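Best way to get fluff and crumbs off a craft table?

Posted by ursu_attic in Cleaning & Tidying

I stuff toys at a white table and the fluff gets everywhere. My hand brush just pushes it around, and the dustpan seems to leave a line of bits behind every time. Is there a trick to it, or do I need a little vacuum? I've got 30 minutes before dinner most nights and I'd love to spend less of it sweeping! 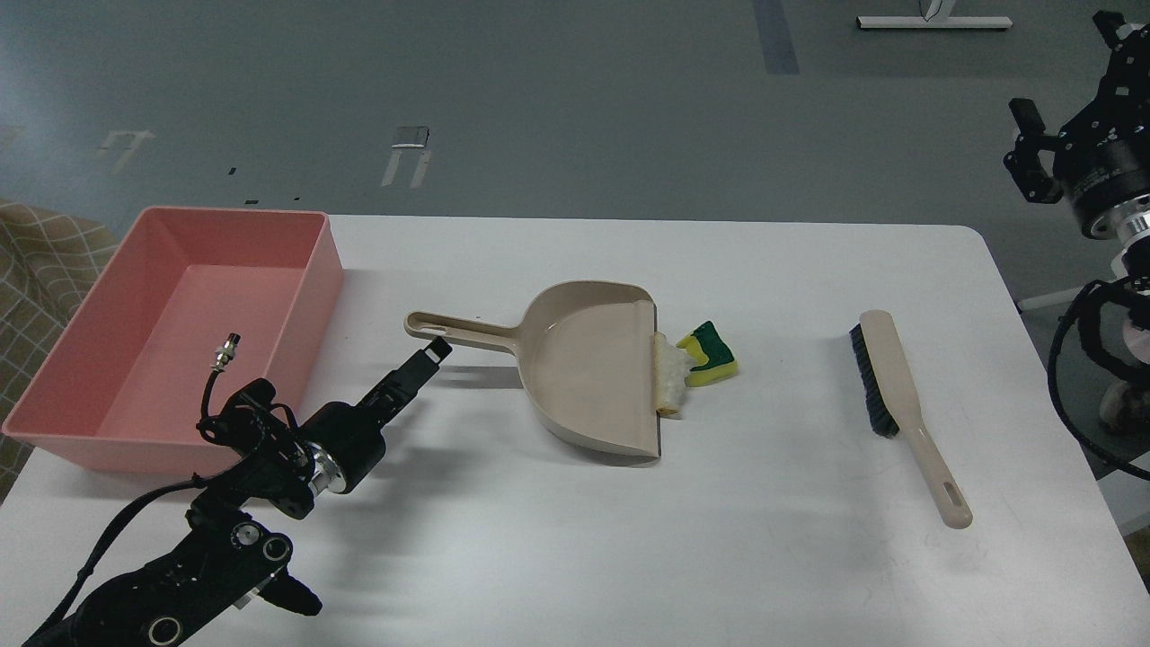
1 min read

skeltel82
Skip the vacuum. Pick up the big clumps with a barely damp sponge first (yellow side, the green scrubby side can scratch), then brush what's left into the pan. Keep the lip flat on the table and pull it back an inch after each pass — that gets the line. I tip mine into a plastic tub and empty it once a week.

mopandglory
lint roller

Rirngate
Second the damp sponge. Mine cost 20 cents in a multipack and beats any brush I own. Rinse it outside though, fluff in the sink drain is no fun — ask me about last October.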